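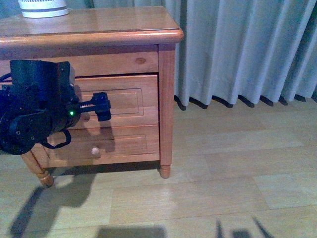 Vinia puts a price on saying "I do" twice

February 27, 2023

Couples who married overseas before their unions counted at home can now find out what the paperwork cost them. Vinia's new panel series, The Joint Account, starts in April with host Fathima Munasinghe and tax writer Lambros Psarras, who has filed as single, married and "other".

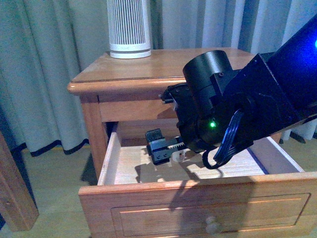
A bedside drawer, open, in front of grey-blue curtains.

The series draws on letters from 1,517 viewers, 890 of whom enclosed receipts. One ran to 19 pages.

"We asked for a short note," said producer Reece Marsden. "We've since bought a bigger letterbox."

Media contact: Cosimo Bellini, Vinia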